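She has kept the toy kitchen at the Sevgate family library for four years, and when I came on Jul 22, 2018 she was busy at the play table. She asked me not to print her name. "Write about the cups," she said, "they are more interesting."

The collection has 103 pieces now. Many of them came from a shop called Stokeck, which closed in October, and the rest was given by families. I asked which toys the children choose first.

"Always the pink ones. And then the food. A child can have a carrot in the hand for the whole visit and bring it home in the pocket. We get it back, usually!"

She does not like sets that are too complete. In her opinion, a child who has only a cup, a tray and one vegetable will make a better dinner than a child who has everything. For the table she prefers plain surfaces, so that small pieces are easy to find when it is time to tidy. 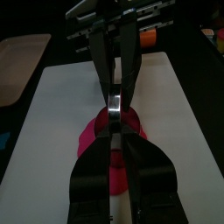
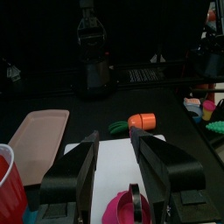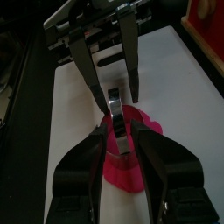 Pink pieces from the play kitchen. The toy carrot is in the second picture, the cup on its flower-shaped base in the third.

I wanted to know how the things are put away. She told me there are 8 boxes on the Irnex shelf, and no labels with words, only drawings.

"The small children cannot read, but they know very well where a cup lives. It is the parents who put it in the wrong box."

Does she ever throw something out? Only if it has a sharp edge. A faded color does not matter to her, and a tray without its set stays too.

Next she would like to have more vegetables. "We have enough cakes," she said, and went to look for a lid.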